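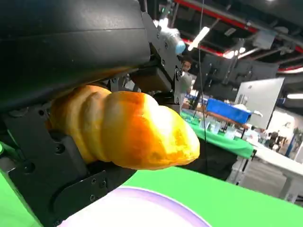

Ticket 1026: Bread roll and fruit items, plates on green tables
Reading time: 2 min
Opened by: Humaira Sandhu
Site: Ludosmont, main hall

Problem: above the green tabletop the twisted roll shows too orange, nearly the same as a tangerine. The plate with the lavender rim looks correct to me. I changed the white balance two times, and the roll stayed the same.

Update, 14:20
I repeated the check at the table with the black curtain, using a small tangerine and a plate. I would like to know if we should keep the green surface there or change it for a grey one. 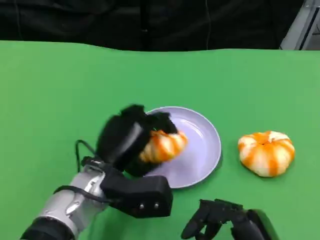
Raili Pitkänen: Please keep the green. The grey cloth makes shadows under the plates, and we had the same complaint in ticket 87. Did you wipe the fruit before you put it out? Hand cream leaves a shine.

Humaira Sandhu: I wiped it with a dry cloth. I will put the roll on the list as "colour not confirmed" and compare it with the one in box 109 tomorrow morning.

Update, 16:05
The round white item with orange and yellow markings is not on my list. I ask Talha Swati to add it, with a name and a box number.

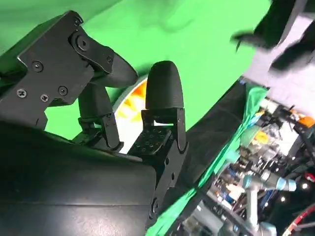 Attachment 3: white item with orange and yellow markings, partly hidden.

Status: waiting for Talha Swati

Contact Flultlow Support | © Flultlow | Back to top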